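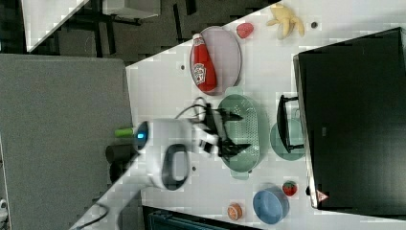
Play kitchen pieces on the white table, with the colander in the middle.

Skomside Toy Library: Play Kitchen FAQ
2 min read

How long can I keep a set?
Two weeks. Renew by email before noon on Saturday.

Do I have to return it sorted?
Yes. Check everything against the card in the lid.

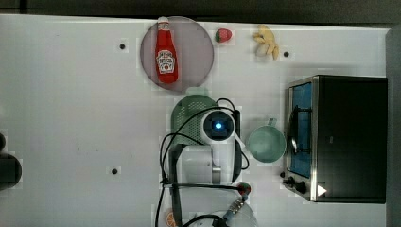
Small food gets lost more than anything else. Count it before you pack the dishes. A strawberry is easy to miss next to a plate, so pick up the fruit first, then the ketchup bottle and the colander.

How do I wash the pieces?
Warm water and dish soap for hard plastic. Wipe plush food with a damp cloth.
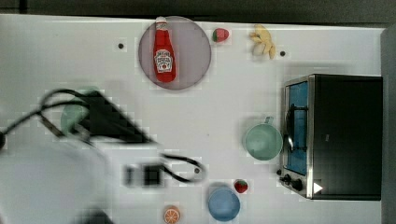

Ketchup on its plate, with the mint green cup beside the toaster oven.

What if something is missing?
Tell Nurhan Tokgöz at the desk. We keep spares.

Last updated: November
Contact | © Skomside Toy Library | Back to top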